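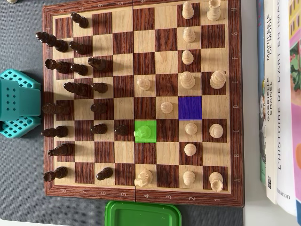 Quick one, dinner is in the oven and I said I'd get this up before the weekend got away from me.

So the folding board. Bought it in May from the games shop in Emthorpe, been on the table more or less ever since. Reddish border, dark and light squares, letters and numbers printed along the edges, which I need. I still can't find c4 without looking. Fionnuala Kavanagh can do it with her eyes shut and does, to annoy me.

It folds in the middle. I was worried about that seam. A flat board looks smarter, everyone at Millen says so, but I've got one table and it's also where we eat. Folded it goes on the shelf next to the atlas. Done.
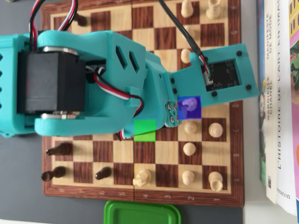 4 min read

Right, pieces. Plain wood, light and dark, nice chunky rooks. My one grumble is the bishops. From the side no problem at all, but stand up to get the kettle and look straight down and everything is a round thing on a round base. I have moved a king thinking it was a queen. Tapio Halonen let me take it back, the once.

The mat is my best buy though. Dark grey, bit of texture, board doesn't skate about when somebody leans on it. Had a tea towel under it before that. Don't use a tea towel.

Openings. I'm still playing the same thing with white, pawn to e4, pawn to d3, bishop out to c4, and then see what turns up. It's slow. Ó Súilleabháin (the blue book, not the big one, the big one is beyond me) calls it a sensible set-up for people who dislike surprises and I felt quite seen. You get your bishop out, the e pawn is propped up, and you can castle once the knight's out of the way. Where I go wrong is the knight on the other side. I shove it out to a4 chasing something and there it sits at the edge of the board for the rest of the evening doing nothing. Fionnuala has a face she pulls for this. 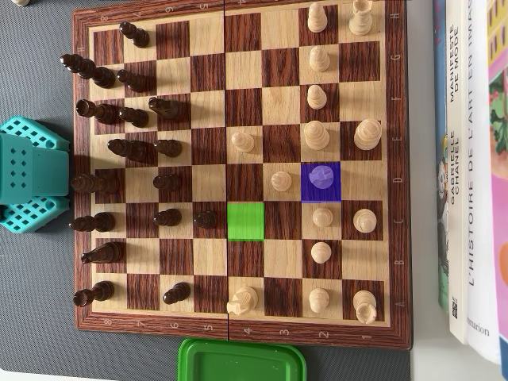

She also says I put my bishops in front of my own king and then complain I can't breathe. Fair. Trying to stop doing that. Trying to stop pushing the pawns in front of the king as well, whichever colour I've got, because then it's all holes and Tapio comes straight through them.

My rating on the Clekard ladder is 1147, if anyone's keeping track. I am, obviously. Would like another 100 by Christmas, would settle for not losing any.

Oh and oil, someone asked. I don't put anything on the board, just a dry cloth. There's a whole argument in the comments on the last post, carry on over there please.

Next time clocks, I've got two borrowed and one of them ticks so loudly I cant think. Timer's going, must run.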